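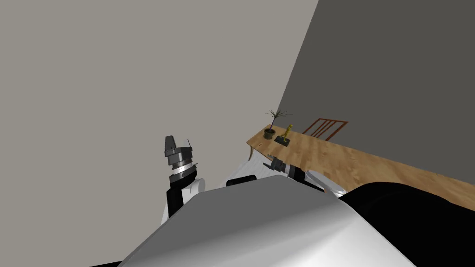

Plant on a wooden table, gray walls, computer-rendered.

2025-12-22

So I finally made it to the Ludden open day! If you've never heard of it, Ludden is the old furniture works out past Stutulby, and once a year in December they unlock the doors and let people wander through the workshops with a paper cup of cider. I've been meaning to go forever.

We started in the sawing hall, where Covadonga Casado gave the tour (she runs the finishing room and talks very fast). They get through 700 boards in a normal week, she said, and every one gets sorted by hand for grain before it goes near a blade. I had a go at sorting and was terrible at it - I kept putting the streaky ones in the wrong pile.

The finishing room was my favorite. It smells of beeswax and orange peel, and they let you rub oil into a scrap piece and take it home. Mine is now a coaster.

Upstairs is the showroom, with the whole Lumska range set out. I fell hard for a little bench called the Miranda, sat on it for far too long, then turned over the tag and saw $399. Nope! They had seconds downstairs for $50, mostly stools with a knot in a funny place, and those were nearly gone by the time I got there. I got one, though, and carried it back to the bus under my arm.

A few practical things if you're going next year: entry is $2, cash only, and the parking lot fills up early. Wear real shoes, they turned a guy away from the saws for sandals (in December!). The soup in the canteen is good but get it before noon, the line after the second tour went right out the door.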